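Home | News | Features | Interviews | Jobs | Contact

"Show me the ones you threw away"

Lucienne Hervieu has spent most of her working life being shown robots that nearly work. She tests automation for small manufacturers before they sign anything, and she has a habit, which salesmen dislike, of asking to see the failures first.

We met in July at Curov, a workshop in Kandstead where arms are taught to pick up small objects by being steered through the job. An operator drives the arm by remote control and the arm keeps a record of every movement and of what its wrist camera saw. Do that often enough, the argument goes, and the machine will manage by itself.

I asked whether she believed it.

"I believe it in the room where they taught it," she said. "Take it next door and I believe it rather less."

The room in question has leafy brown wallpaper and a white tabletop that has seen a lot of use. The task being taught is called Gusano, and it amounts to picking things off the table and putting them down again somewhere else. Hervieu does not mind that it sounds dull. What bothers her is how quickly people stop looking at the objects.
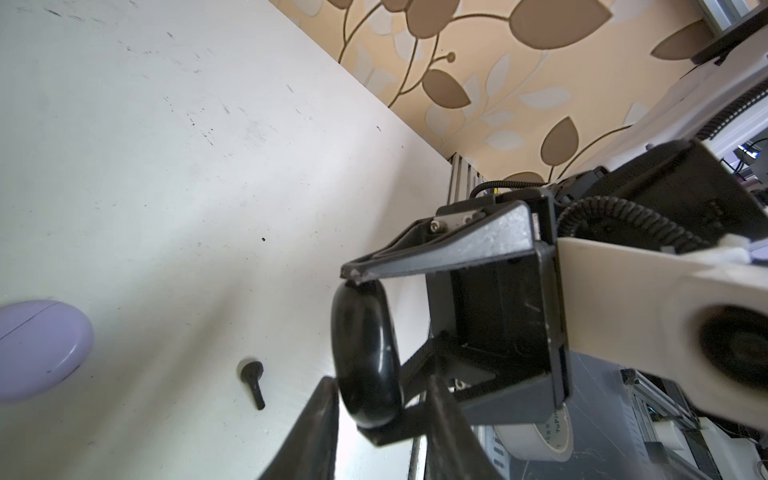

A black wheel held on its edge in the gripper, with a small rubber peg left on the table.

"A wheel is kind to a robot," she said. "You can pinch it a bit high or a bit low and still come away with something. So the demonstration goes well and everyone claps. Then you ask for the peg, with its flat little head, lying over at an angle, and the operator goes quiet and takes three goes to line it up. All three goes are in the record. What has the machine learned from that? To hesitate?"

Curov has gathered 818 demonstrations for Gusano so far. I had assumed a sceptic would want more. Hervieu shrugged.

"It's a number for a slide. I asked how many people had been at the controls and the answer was two. That is two people's habits. One of them comes in from the left every time and I don't think he knows he does it. You have 818 copies of a man coming in from the left, or near enough half that, and the other half are by someone with more patience."

She would sooner see seven operators with a hundred tries each, including a few who are bad at it. The company's reply, which she passed on fairly, is that poor demonstrations teach poor habits, and that training operators costs money. She accepts the second point. On the first, she thinks firms are too quick to tidy up.

"They delete the fumbles. I understand why, it looks awful. But a fumble that somebody recovers from is the most useful thing you've got. On a factory floor the part slips. If the machine has only ever been shown perfect grips it has no idea what to do next, and it carries on with its empty fingers as if it were holding something. I've watched one do that for most of a morning."

That was at Calvo, a packaging firm she advised before it bought a pair of arms taught in this way. She recommended a longer trial. It bought them anyway, and she says, without much pleasure, that one is now used for sorting and the other is under a sheet.

I put it to her that guiding by hand might be better, with a person taking hold of the arm and moving it directly. She has tried both. By hand you feel the weight of the thing and you work faster, she said, but your own arm gets in front of the camera, and the robot will not have your arm there later on. With remote control the view is clean and the sense of touch is gone.

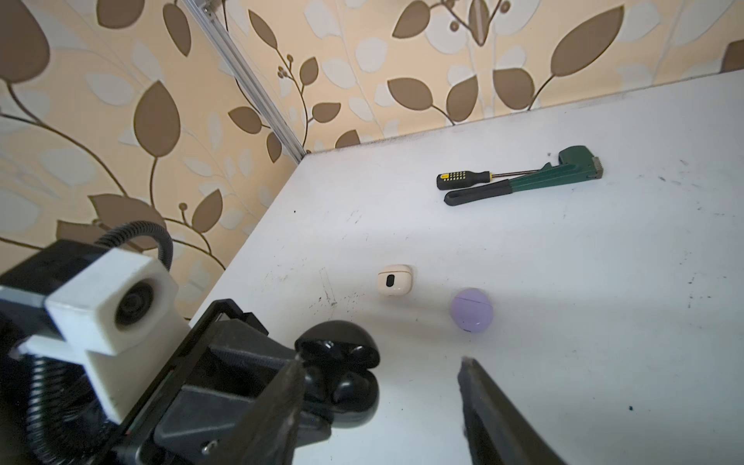 "So you pick your trouble," she went on. "Look at what's asked of the operator. Shiny black case, black fingers, and you're judging the grip off a screen. Squeeze too much and you've scratched somebody's earbuds, too little and they're on the table. A child does it by feel. The operator is guessing, and the robot is being taught the guess."

She was no easier on the mixture of objects. Tools and earbud cases on the same table look like variety, she said, but a pipe wrench and a charging case ask for quite different grips, and she wanted the results for each kind given separately. Curov had offered her one overall figure. She had sent it back.

Was there anything she had liked? She thought about it for longer than I expected.

"The operators are good. Really good, some of them. I'd hire them tomorrow." And the robot? "I'd like to see it in a room with different wallpaper."

Curov says a second room is being fitted out and that she will be invited back. Hervieu has asked to bring her own objects, and to keep them in her bag until the arm is switched on.

Shares: 7 | Comments: 3

Contact us | Copyright, all rights reserved | Back to top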